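"You have to stop being polite to it," Heino Vaher told me, before I'd even got my coat off. He meant the arms. I'd just had my first go at steering them, and I'd been easing the grippers along like someone carrying a full cup of tea across a crowded pub.

I'd gone over to Furnside in February to see how Dotow teaches its machines to tidy up. The short version is that a person does the job first, by remote control, again and again, and the recordings become the lessons. Heino runs the sessions. Inese Petrauskas does most of the driving, and she is very, very good at it (I am not, as you'll have gathered).

The task they talked me through was bedroom litter: cans, wrappers, tissues, the odd insole. One gripper looks after the bin and the other does the fetching. Tape on the carpet marks out squares, so that the rubbish can be spread about properly between one run and the next.
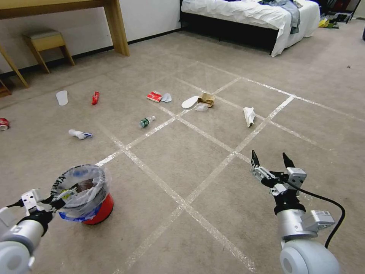

"Left to myself I'd put everything in the same four places," Heino said. "Everybody would. You think you're being random and you're really just decorating." So now the squares get picked from a list, and he doesn't get a say in it. He sounded a bit sore about that!

I asked Inese what she thinks about while she's driving. She laughed. "Lunch. No, I think about where my fingers would go, and then I remember I've only got two of them on each side." Bottles she likes. Tissues she puts up with. Wrappers, she says, are the ones that make her talk to herself, as you can pinch one neatly at the end and the rest of it will go wherever it fancies.
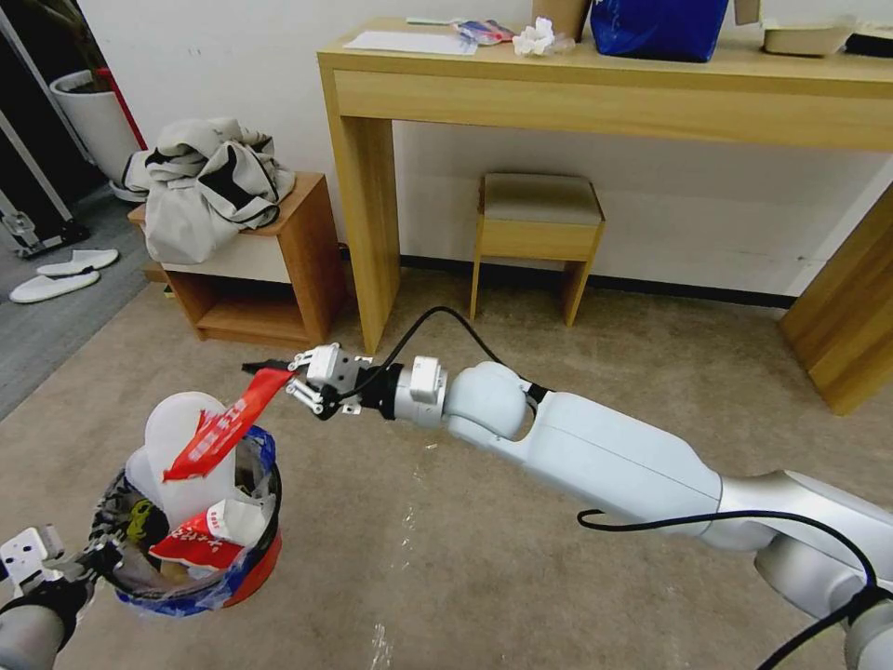
4 min read

What surprised me was how fussy they are about the bad runs. I'd assumed a dropped can meant starting again, but Inese will usually carry on and pick it up a second time. "If it only ever sees me being perfect, what's it meant to do when it drops something?" she said. Heino keeps those runs in a separate folder and goes through them himself after tea. The ones he bins are the ditherers, where the driver hovers over a thing for ages making up their mind. He reckons a machine will learn hovering quicker than it learns anything else.

They did over 90 runs in the week before I came, with two drivers swapping places whenever one got tired. Inese starts at 9 and won't drive straight after a meal. Before Dotow she was at Planbridge, teaching arms to pack boxes, and she still finds bedrooms messier than she'd like. "A box has corners. A sock, I don't know what a sock has."

By then I'd had my second go, and I got a can most of the way to the bin, and I was ridiculously pleased with myself. I had one more thing to ask Heino before my bus.

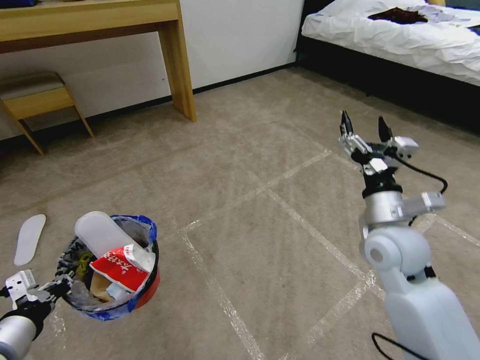 Couldn't you just show it once, with your own hands, and let it copy you?

"People do try that, and for some jobs it's lovely. At Kuusk we used to take hold of the arm itself and walk it through the movement. But then I'm standing in the way of the cameras, and I've got one arm in each hand and nothing left to scratch my nose with. With the remote, the machine's view has the machine in it and I'm out of the road. And once is never enough. Move the bin a bit to the left and it's a new job."

Inese, who had been half listening, wanted it put down that she doesn't mind the bin moving. It's the tissues.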